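3.2 Glare and the choice of table surface

The second strand of the study concerns reflected light at shared worktables. Most lighting guidance for reading rooms and workshops is written in terms of the light arriving at the table, measured with the meter facing upwards. The person seated at the table, however, sees only the light that leaves it in the direction of the eyes. Two tables under the same lamps may give identical meter readings and differ widely in comfort. The difference depends on the finish of the surface, the height of the lamp and the angle at which the user looks down.

We collected responses at two sites, the Plullside reading rooms and the Condori workshop building. Both were refitted under the same lighting plan, which set a target of 300 lux at table height. The plan did not specify the finish of the tables. At Plullside the existing tables were kept and re-waxed; at Condori new tables were bought to a general furniture order, and the finish was left to the supplier. The sites therefore share a lighting target and differ in surface, although they also differ in ceiling height and in the kind of work done, and the comparison should be read with this in mind.

Users were asked to mark on a plan of the table any area they avoided when setting out their work. The form was printed on a single sheet and could be filled in at any time of the day. No names were taken. Nearly 1,000 forms were returned across both sites, the larger share from Plullside, where the forms were left at the issue desk. Forms with no mark at all were kept in the analysis and treated as reports of no avoided area. Forms on which the whole table had been shaded were set aside and are discussed separately in Section 4.

The marked areas were transferred to a common grid and overlaid. At Plullside the marks were scattered, with a weak concentration at the table ends nearest the windows. At Condori they formed a clear band across the middle of the table, parallel to the row of lamps. The band was widest for users seated on the long sides and almost absent for those at the ends. Its position agrees with the mirror angle worked out from lamp height and average eye height when seated, to within the width of one grid cell.

Daylight does not explain the band. Forms filled in after dark showed the same pattern as those filled in at midday, and closing the blinds had no clear effect on its position. Lamp output was also ruled out, as the lamps at Condori were set slightly below those at Plullside throughout August, when the larger part of the forms was collected. The remaining difference is the surface itself.

A further point concerns the objects placed on or held over the table. Small tools with mixed finishes cause a difficulty that plain paper does not. A dark part is judged against the table behind it, and a bright part against the darker parts beside it, so that a single level of light seldom suits both. The extreme cases are thin items seen nearly end-on, where the outline is narrow and any bright patch behind it reduces the contrast along most of its length. The thin black rod held upright between two yellow tips in Figure 2 is an item of this sort: the tips are likely to remain easy to find over a wide range of backgrounds, while the rod depends on what lies behind it. Users at Condori who worked with dark, narrow parts marked the central band more often than those who worked with paper.

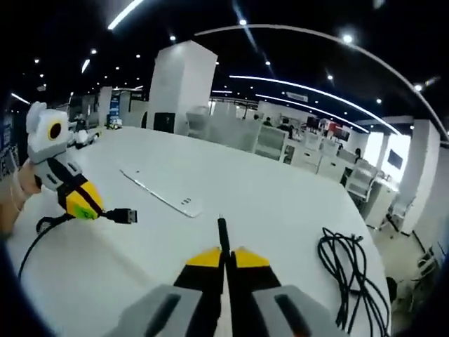
Figure 2. Dark, narrow item held between brighter parts.

Two changes were tried. The first was a matt cover sheet, supplied by Vevon and laid over the middle of the table. The second was a change of lamp position, with the row moved sideways by half the width of the table. The cover sheet removed most of the marks in the band but was disliked for writing, as pens pressed through single sheets of paper. Moving the lamps shifted the band towards one long side, where it was reported by fewer users but in stronger terms. Neither change altered the upward meter reading enough to be noticed in a routine check – a result which supports the view that such checks are a poor guide to comfort at the table.

We suggest that finish be stated in the lighting plan together with the target level, and that a simple test from the seated position be added to the handover check.

Related items
Lamp height and seated eye level in public reading rooms
H. Heo (Ha-rang Heo): Notes on wax finishes and reflected light
The Grarport survey of evening library use
Window blinds and table layout: a short review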